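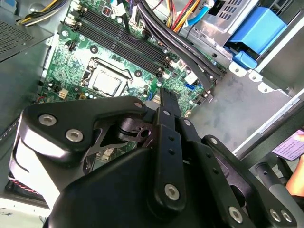
How I clean out a dusty desktop PC (and quieten it down a bit)

I do this every June, when the back bedroom warms up and my old Belkadi tower starts sounding like a hairdryer. It takes me about 45 minutes if I don't stop for tea, and I always stop for tea. You don't need to know much about computers for any of it, you just need a bit of patience and a table you can make a mess on.

What you'll need

A crosshead screwdriver, medium size
A can of compressed air, or a little electric blower if you've got one
A soft paintbrush, clean and dry (mine is a pastry brush, don't tell the family)
Cotton buds
A saucer for the screws
Your phone, for taking photos as you go

I used to get through cans of air at a shocking rate, so last year I bought a Gronon blower and I love it. Mains powered, loud as anything, but it never goes cold and feeble on you halfway through. If you only clean one computer a year then stick with the can.

Before you open anything

Shut the computer down properly. Not sleep, a full shut down. Flick the switch on the back, pull the plug out of the wall and then hold the power button in for a few seconds to use up whatever is left. Now take a photo of the back with all the cables in. I skipped this the first time and spent ages working out which of two identical holes the speakers went in!

Unplug the rest and carry it somewhere with decent light. Outside is lovely if it's dry and still. Lay it on its side with the removable panel facing up. If you're on a carpet, put your shoes on the hard floor instead and touch something metal, like a radiator, before you go poking about inside.

Getting the side off

Most towers have two or three screws along the back edge. Undo them, slide the panel backwards and it should lift away. Mine needs a thump with the heel of my hand. Screws go in the saucer straight away, because they will find the floorboards otherwise.

Take another photo now, before you touch a thing. If a wire comes loose later you'll be very glad of it.

Blowing out the dust

Work from the top down. Short bursts, a hand's width away, and keep a can upright or it spits cold liquid everywhere. Go for:

The grilles at the front and back
The fans, both sides
The metal fins under the processor fan
The corners at the bottom, where the fluff gathers

Hold each fan still with a cotton bud while you blow at it. They'll spin like mad if you let them, and it isn't good for the bearings (it does sound brilliant, mind). The brush is for anything stubborn on the fan blades. Go gently round the board itself, and don't be tempted by the hoover. I know people who do it and get away with it, but static is a funny thing and I'd sooner not.

Leave the power supply shut. Blow through its vents from the outside and move on.

If you take the cooler off

You don't have to. If you only want the dust out, leave it where it is and skip this bit. But if the computer is several years old and still hot after a clean, the paste between the cooler and the processor may have dried up. Wipe the old stuff off with a lint-free cloth and a drop of isopropyl alcohol, let it dry, put a blob the size of a pea in the middle and fit the cooler back down evenly, a few turns on each screw in turn. I use Zeluteck paste, which came in a tiny tube and has lasted me 3 machines so far.

Putting it back together

Push on any connector that looks a bit loose, check you haven't left a cotton bud in there, then slide the panel on. Plug everything back in using your photo and switch on. Mine dropped by 22 degrees after its first clean, though it had been a disgrace in there.

If nothing comes up on the screen, switch off, unplug and reseat the memory. Push until both ends click. That was the whole trouble when I did Glenys Gittins's Urkberg, and she'd already been eyeing up a new one for £199.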